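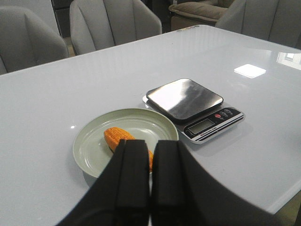

4.2 Reconnection Behavior After Idle Sleep

Wireless game controllers save battery by shutting down the radio when no input has been received for a set time. The first button press after that point wakes the controller, which must then find the console or receiver again before any input can be delivered. Section 4.1 dealt with input delay while the link is up. In this section we treat the wake period separately, as the two are governed by different parts of the firmware and a controller that does well on one may do poorly on the other.

We define reconnection time as the interval between the closing of the button contact and the arrival of the first valid input report at the host. The contact was sensed on a pair of wires soldered across the button pads, so that no assumption about the controller's own clock was needed. Host arrival was logged by the Lukumay capture tool, which stamps each report before the operating system's input layer handles it. Both signals were recorded against the same reference clock. The combined error of the two stamps was small next to the differences reported below, and no correction was applied.

Three controllers were used. The Enitz pad connects over standard Bluetooth and was tested with the firmware it shipped with. The Tristilgate pad uses its own USB receiver and a fixed channel plan. The Plasness pad supports both modes through a switch on the back; it was tested in Bluetooth mode only, as its receiver mode could not be made to sleep on a repeatable schedule. Batteries were charged fully before each block of trials, and the pads were left untouched between wake events. Rumble and audio passthrough were turned off in the host settings.

A total of 1,875 wake events were recorded. Events in which the host itself had entered a low-power state were removed before analysis, along with events in which the contact signal bounced for longer than the debounce window given in Section 3. Of the events removed, 219 fell into the first group. The remaining events were split by controller and by the length of the sleep period that came before them.

Figure 4. Object held above a digital kitchen scale.
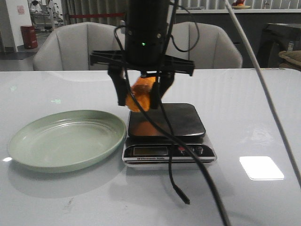

The Tristilgate pad reconnected fastest at every sleep length. Its receiver stays powered from the host's USB port and keeps listening on the last channel used, so the wake exchange is short and the search stage can be skipped in most cases. The spread was also narrow. When the last channel was busy, the pad moved to the next channel in its plan, and these events form a second, smaller peak in the distribution. The gap between the two peaks was 33 ms and did not change with sleep length.

The Enitz pad behaved differently. After a short sleep, it reconnected by paging the host directly using stored clock information. As the sleep period grew, the stored clock estimate became less useful and the pad had to page for longer before the host answered. The result is a slow rise in reconnection time with sleep length, followed by a level stretch once the estimate no longer helps at all. This pattern is consistent with ordinary clock drift and requires no fault in the pad.

Results for the Plasness pad were less regular. Its reconnection times fell into separate clusters with few events between them. We inspected the radio traffic for a sample of events in each cluster. In the slower clusters the pad sent a page, received an answer, and then dropped the link during the encryption step before trying again. The retry timer appears to be fixed, which would explain the even spacing of the clusters. We were not able to determine why the first attempt was dropped. A firmware update released in October did not remove the effect, although the slowest cluster became less common.

One further point concerns lost input. All of the pads use the first press to wake the radio, but they do not agree on what to do with it. The Tristilgate pad holds the press in a buffer and delivers it once the link is up. The Enitz pad discards it, so the player must press again – the first report that reaches the host then carries a neutral state. For that pad, the reconnection time given here is the time to the neutral report, and the delay felt by a player will be longer by however long it takes to notice and repeat the press. The Plasness pad delivers the press only if the button is still held when the link comes up. Short taps are lost.

Direct comparison of mean values should therefore be made with care. A buffered press that arrives late may be worse in some games than one that never arrives, for example where a menu has opened in the meantime. We did not study player response and make no ranking on that basis. The contact-sensing board was built by Stella Mussa, and its wiring layout is included with the supplementary files. Stick movement as a wake source is considered in Section 4.3.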